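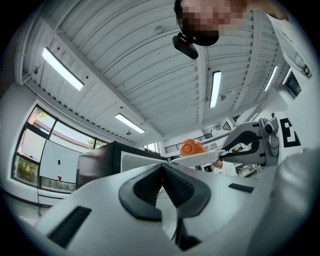 Chapter 10
Sound from Outside the Picture

Key terms in this chapter: offscreen sound, onscreen sound, source, diegetic sound, nondiegetic sound, sound bridge, room tone, point of hearing, withheld source

Early in Lutholm, a woman sits at a kitchen table and shells peas. The camera stays on her face and hands. While she works, we hear a door open, a pair of boots on a stone floor, and a chair being pulled back. She does not look up. A man's voice asks whether the boat has come in. She says it hasn't, and the boots go out again.

The man never appears in the shot. Viewers who are asked about the scene afterward often describe him anyway. They will say he was large, or old, or angry, and some will say what he was wearing. Everything they know about him came from the soundtrack and from the way the woman keeps her eyes on the bowl.

Chapter 2 treated the edges of the film image as a decision: the director and the cinematographer choose what to include, and the rest is left out. Sound does not have edges of the same kind. A microphone may be pointed at one person, but what reaches the audience can come from any part of the story world, including parts the camera will never show. The present chapter looks at how filmmakers use that freedom, and at how horror and suspense films in particular have come to depend on it.

Onscreen and offscreen

A sound is onscreen when we can see its source in the shot. An actor speaks and her lips move. A cup is set down on a saucer and we see it land. A sound is offscreen when it belongs to the story but its source lies outside the shot: traffic past a window, a neighbor's radio, the boots in Lutholm.

Both are diegetic sounds, meaning that they exist in the world of the story and the characters could hear them. Nondiegetic sounds do not exist in that world. Most film scores are nondiegetic, and so is a narrator who speaks to us from no particular place or time. Students sometimes mix up "offscreen" and "nondiegetic," and the easiest test is to ask whether a character could turn toward the sound. The woman shelling peas could turn toward the boots. She could not turn toward the cello that enters at the end of the scene.

The same sound can change categories as a scene goes on. In Kartha, a family drama set mostly in one apartment, a song plays over the opening titles. It seems to be part of the score. Then the younger son walks into a bedroom, reaches behind a curtain, and switches off a radio, and the song stops. What we took for nondiegetic music was offscreen diegetic music the whole time. Dinesh Gounder, who directed the film, uses the same move again in the last reel, but in reverse: the radio is unplugged and carried out of the apartment, and the song goes on.

It is worth being careful with the word "background." In everyday talk, background sound means anything we don't pay much attention to. In film analysis it is more useful to name the source and say whether we can see it. A dog barking two streets away is offscreen. A dog barking at the back of the yard, small but visible behind the actors, is onscreen, even if no one in the audience notices it.

What offscreen sound does

The most common job of offscreen sound is to make a set seem larger than it is. A kitchen built on a stage has three walls and a row of lights where the fourth should be. Add a clock from the hallway, a pipe knocking upstairs, and a cart going by outside, and the audience will accept a house, a street, and a town. Low-budget productions have always relied on this. It costs much less to record a crowd than to hire and dress one.

A second job is to direct attention. When we hear a sound from the left, we expect someone to look left, and we expect the next shot to show us what is there. Editors use that expectation to smooth over cuts. If a plate breaks offscreen and the following shot shows pieces on the floor, the cut seems to answer a question and we hardly register it as a cut. When a sound from the coming scene begins before the current one has ended, the device is called a sound bridge. You will find a longer discussion of sound bridges in the section on transitions later in the chapter.

A third job, and the one that concerns us most here, is to withhold. A filmmaker can let us hear a thing and refuse to let us see it. The source stays out of the shot for a minute, or for a scene, or for the length of the film. We will call this a withheld source.

Withholding works on the audience because hearing is a poor guide to location and size. We can usually tell that something is near or far. We are much less certain about how big it is, what it is made of, or how many of it there are. A good sound editor knows this and chooses sounds that leave several answers open.

Reading a scene: the net loft in Lutholm

Lutholm takes place in a fishing settlement in 1852. The second half of the film turns on a net loft, a long upper room where the nets are hung and mended. Sumathi Subramaniam, the director, does not show the inside of the loft until the closing minutes. For most of the film we see only the ladder and the square opening at the top of it.

In the scene to study, the girl, Inge, has been sent to fetch twine. She stands at the foot of the ladder with a lamp. The shot is a medium long shot from behind her, and it holds for about 40 seconds without a cut. The camera does not move. The following sounds are heard, in this order:

Wind against the outside wall. It has been present since the previous scene and drops in volume as the shot begins.

A board taking weight, once, from above.

Inge's breathing, which is close and slightly louder than it would be from the camera's position.

Something being dragged, from above, moving from the right of the room to the left.

The wind stops. What is left is room tone, the faint sound that any enclosed space has when nothing is happening in it.

A second board, closer to the opening than the first.

Inge then calls out her brother's name. There is no reply, and she climbs.

Several points should be noted. First, none of these sounds is strange. They are the ordinary sounds of a wooden building with a person in it, and Inge treats them that way. Viewers who have seen the earlier scenes have reason to think her brother is not in the building, so the same sounds mean one thing to her and something else to us.

Second, the breathing places us with her. The camera is several steps behind Inge, but the sound is recorded as if from beside her head. We can call this the point of hearing, by comparison with point of view. Image and sound do not have to share a position. In this shot they don't, and the gap between them is part of what makes it uncomfortable to watch. We hear like someone standing next to her and see like someone who has followed her in.

Third, the wind is removed. Natural wind does not stop all at once, and if you listen to the scene with your eyes closed the change is easy to catch. With the image, most viewers miss it. They report only that the room "went quiet" or that they felt something was about to happen.

Kaiwen Shi, the sound editor, built the dragging noise from a wet sail pulled over planks and a sack of grain pulled over gravel. The two recordings were cut together so that neither could be picked out by itself. An early mix also had a scraping of metal in it. It was taken out after a screening at which members of the audience said "anchor" out loud. Once they had a name for the object, they stopped worrying about it.

When the source is shown

A withheld source creates a debt, and at some point the film has to decide whether to pay it. Glenys Mapplebeck, reviewing Lutholm on its release, thought the film paid too late and showed too much: "For an hour I was afraid of a floorboard. Then they put a lamp on it." Saranya Mathew took the opposite view and argued that the final climb into the loft was earned by the length of the wait. Both reviews are reprinted in full at the end of the chapter, and you should read them before you watch the ending.

The sequel, Trudivholm, handles the matter differently. It shows its source in the opening scene, in daylight, and spends the rest of its running time letting us hear it. We know what is making the noise and what it can do. The suspense comes from distance: each time we hear it, we try to judge how much closer it has come. Nudia, a science fiction film with almost no dialogue, goes further in the other direction and never shows its source at all. Reviewers of Nudia did not agree on whether there was one.

Before you read on

Choose a scene from any film you know well, preferably one set indoors. Play it with the picture covered and write down each sound in the order you hear it. Beside each one, write what you think the source is. Then play the scene with the picture and mark which sources are visible. Keep the list. You will need it for the section on room tone, and again for the written exercise on point of hearing.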